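In Defense of the Fake Boyfriend

I read 42 romance novels last year, and in 11 of them somebody hired, borrowed or blackmailed a date for a family event. My brother-in-law, Idris Bellis, thinks this is a sign of decline. He is currently on book nine of a series about a submarine captain with amnesia, so I take his views on plausibility under advisement.
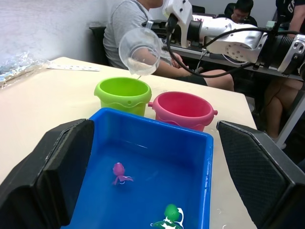

Bath toys afloat in blue plastic
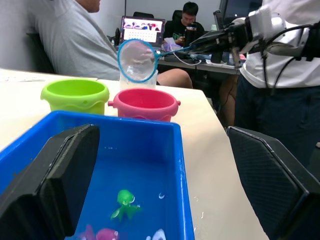

The usual complaint is that you know how it ends. Of course you know how it ends. There are two people on the cover and they are leaning. By page 300 they will have shared a bed in an inn with a booking problem, and one of them will have said "this was only supposed to be pretend" in a doorway, in the rain. I have paid good money for that doorway and I expect to see it.

What I can't forgive is a writer who is embarrassed by it. Zineb Fahmy's Onon Weekend starts beautifully, with a florist talking her landlord into posing as her fiancé, and then around the middle it loses its nerve. Everyone starts making jokes about how this is just like a romance novel. Well, yes. I was there for the romance novel. It would be like a waiter bringing your soup and rolling his eyes at it.

Compare Gwilym Wogan's The Sikholm Arrangement, which runs to 406 pages and never once winks. The hero is a tax attorney. The inn has a booking problem. There is a goat — I won't say more about the goat — and when the doorway finally arrives I had to put my sandwich down.

Idris says anyone could write one. I told him to go ahead. That was in November, and so far he has produced a heroine named Risteck and a very long description of a dock. She has not yet met anyone. I asked if she might need a date for something and he said he'd think about it, and then asked, quite casually, whether he could borrow the Wogan.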